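Ronier Arm Software Group
Minutes of the planning and perception meeting, 8/30/19

Print this page | E-mail this page

We use cookies to remember your settings. By carrying on reading you accept this. OK

In the chair: Kristof Michiels. Minutes taken by the Flendance side.

1. Last minutes
Agreed, with one fix: the planner timeout in item 4 should have read 17 seconds.

2. Planner
Very good news to start with! The new release of Oh, our motion planner, went on to the bench machine and the full regression set of 2,808 queries went through with 21 failures, against 361 in February. Most of what is left comes from start poses where the wrist is already close to a joint limit. Kristof would like these kept as a set of their own, as they are the best test cases we have ever had and it would be a shame to tune them away.

The two-arm check is still slow. Both arms share one collision world and each update locks the other out. Flendance will try giving each planner its own copy and merging only the changes. Everyone was keen on this – it should also make the logs far easier to read.

3. Perception
Long and lively item. The wrist view and the fixed view still disagree on what counts as one object. Handles are the worst of it: from the side a handle stands up clear of its cup, but from the wrist a loop or a strap shape can lie right across the rim and the segmenter joins the lot. 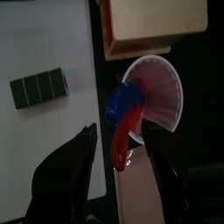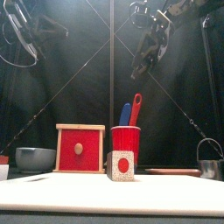

Bench setup: wrist view first, fixed view second.

Kristof proposed that we stop merging the two masks early and carry both through to the grasp stage, each with its own score. The grasp ranker can then throw out any candidate that only one view supports. There was some worry about memory, but the masks are small once packed and the idea was warmly received. Agreed to build it behind a switch, off by default.

Dark fingers against a dark background were also raised. The self-filter uses the arm model to remove the gripper from the wrist view, and its margin is too tight at the fingertips. Widening it everywhere loses good pixels on small items, so we will try a margin that grows towards the tip.

4. Tooling
The Dillton log viewer can now scrub both views on one time line. This got a round of applause, and rightly so. Still wanted: a way to jump straight to the next replan, and a plain text export. Time stamps from the wrist stream need checking before anyone relies on them for latency work.

5. Actions
Kristof: two-mask switch in the grasp ranker; joint limit cases into their own folder.
Flendance: separate collision worlds, first numbers by next meeting.
Dillton: replan jump and text export; wrist time stamps.
All: please put the commit hash in bug reports.

6. Any other business
The style guide for config files is out for comment. Kristof asked that people read the part on units before sending theirs in.

Recent items
Oh release notes
Minutes: controller tuning meeting
Config file style guide (draft)
Dillton viewer: keyboard shortcuts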